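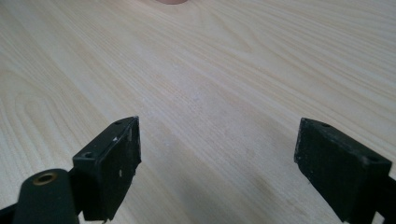
The Rivar list digest has Gilchrist asking again whether worn finger pads need changing on a hand-held unit when the jaw still opens and closes freely. The quoted part is further down. My answer is yes, with some conditions, and the method we use is set out first.

The pads on ours are black blocks with two screw holes in the top face. The left one has white specks and scratches on its inner face and the edges of both are chipped. Chips along the edge matter less than people think. Marks on the flat face matter more, as that is where a thin part will rock.

Order of work:

1. Open the jaw fully and rest the unit on a clean bench. We do this on bare wood. Metal benches mark the tips.
2. Wipe both faces with a dry cloth, then a damp one. Pale marks that come off are residue and can be ignored. Pale marks that stay are damage.
3. Look along the top faces. They should sit level with each other. If one is high, check the linkage arm on that side before touching the pad screws.
4. Take out the two screws on one side only, fit the new pad, and nip them up finger tight. Close the jaw on a strip of paper and pull. The drag should feel the same along the whole face.
5. Tighten the screws a little at a time, swapping between them, and repeat the paper test.
6. Do the other side.

Change both pads together. We tried one new against one old on the Boninel cell and the jaw closed off centre by enough to upset the part seating. It took 24 cycles to show and most of an afternoon to find.

On the pivots: do not oil the inserts. Oil creeps down the arm and ends up on the pads. A dry brush is enough. If an insert turns in its bore when the screw is turned, stop there. The body needs a new insert and thread lock will not save it.

We now log the cycle count at each change. The last set came off at 791, which is low, but that run was mostly sawn edges. A set used only on moulded parts was still usable after the same count, with light scuffing. I would not set a fixed interval from either figure.

After a change, run the zero again with the jaw shut and then fully open. The Zavbridge software keeps the old closed value until it is told otherwise, and it gives no warning – the reading is simply wrong. Write both values on the job card.

Spare pads are in the second drawer under the test bench, in bags of 20. Please put the bag back if it is not empty.

> From: Gilchrist
> To: Rivar list
>
> The pads on our hand unit look rough but it still
> grips. Stroke is the same as when it was new. Do I
> need to change them, or wait until something slips?
> Also, the manual gives a torque for the pad screws
> but our smallest driver will not go that low. Is
> finger tight plus a bit good enough?

On the last point: finger tight plus an eighth of a turn, both screws the same. Mark the heads with a paint pen and check them at the start of the next shift. If either mark has moved, take the screw out, clean the thread and start that side again from step 4.

Filed under: Grippers and Tooling | Upkeep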